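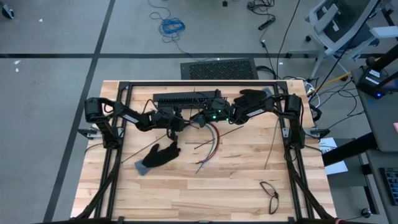

Two arms, one wood tabletop, and the kind of small stuff that piles up on anybody's workbench.

Can a machine tidy up after you yet? I get asked that at every family dinner, and my answer is still "sort of, if you're patient." I run the chores study at Distunness, and I'm looking for 10 people to come help us find out how patient you'd have to be.

The project is called Pamlow. We pick boring jobs — sorting wires, putting gloves away, moving a pair of glasses without scratching the lenses — and see how far a pair of robot arms can get with them. Then we ask regular people to do the same job by hand and tell us what they think of the machine's try. I've watched a lot of these tries and I still can't guess what will trip it up. Stiff things are mostly OK. Floppy things, oh boy.

What you'd do: come to our Camcombe site for 2 visits of 3 hours each. On the first visit you do a set of small chores at a table while we take notes on how you go about it. On the second you sit with me, watch the arms have a go, and grade them. Be mean! I want to hear "my kid does it better" if that's what you think. 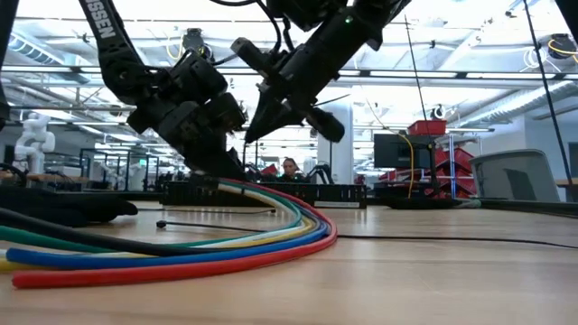
Colored cables under the grippers. Cable sorting is on the chore list for both visits.

You don't need to know a thing about robots. I'd love to get people who clean houses, stock shelves, pack boxes, or work a repair counter, because you folks know what a finished job looks like and we argue about it all the time. You do need to be 18 or over and OK with standing for part of the visit. Left-handers, please apply, I only ever seem to get righties.

Pay is $200 for the whole thing, handed over at the end of your second visit. Parking is free and there's decent coffee (I buy it myself, so I can vouch for it).

Visits run through March and I'm pretty flexible on times, evenings included. To sign up, fill in the short form on the Pamlow page or call the Camcombe front desk and ask for the chores study. Tell me what you do for work and which chore you'd hand over to a machine first. Mine is matching socks — and no, the arms can't do that one for me yet.

Sign up by November 18, 2019. I'll write back to everybody, even if the spots are gone.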